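Section 4. Recording your first batch

By now both arms should be homed and Nedar should be open on your laptop. If the arms still twitch when you let go of the leaders, go back to section 3 and redo the zeroing – I've skipped it plenty of times and regretted it every single time.

1. Click New Task in Nedar and type one plain sentence, like "put the bricks together." Killian Le Goff wrote the importer, and it chokes on commas.

2. Set the episode count to 100. You can always add more later (our Sinisach set ended up at 4,000, but please don't start there!).

3. Lay out your parts where both grippers can get to them.

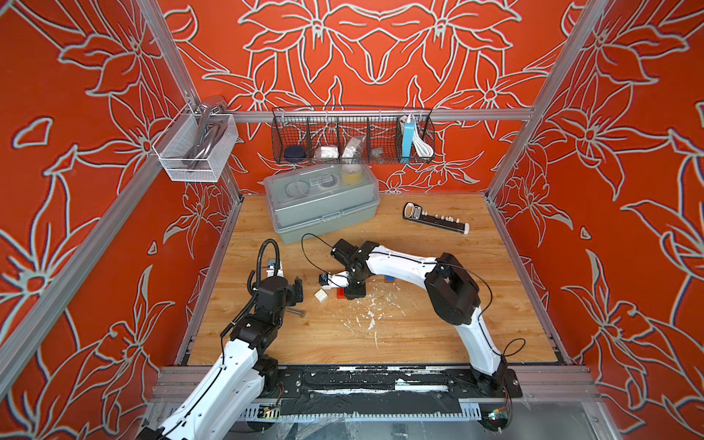

Layouts are where I see new people go wrong. They put everything in the same tidy row each time, and then the policy falls apart when a part lands an inch to the left. Spread things out and change it up between episodes. A red block partly under a wrist, a blue one over by the bend of the right arm, a metal bolt lying in front of the left gripper – all fine starting positions.

4. Press the pedal once, wait for the beep, and start moving. Go slower than feels natural.

5. Press again to stop. If you fumbled, hold the pedal for 2 seconds and Nedar throws the episode away.

Note: a fumble you recover from is worth keeping. I tag mine "recovery" and Gilbert, our training script, gives them extra weight.

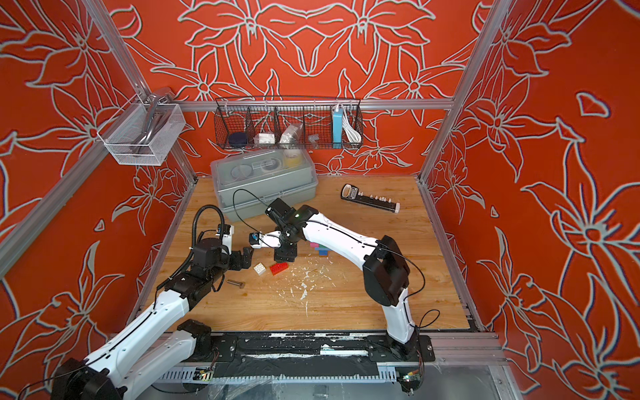 6. After the last episode, click Verify. Anything under 300 steps gets flagged, and those are mostly double taps on the pedal, so just delete them.

Caution: don't reach in while the leaders are live. Hit Pause first, every time, even for a quick nudge.

7. Upload to Trisberg before you close the lid of the laptop. The sync doesn't pick up where it left off.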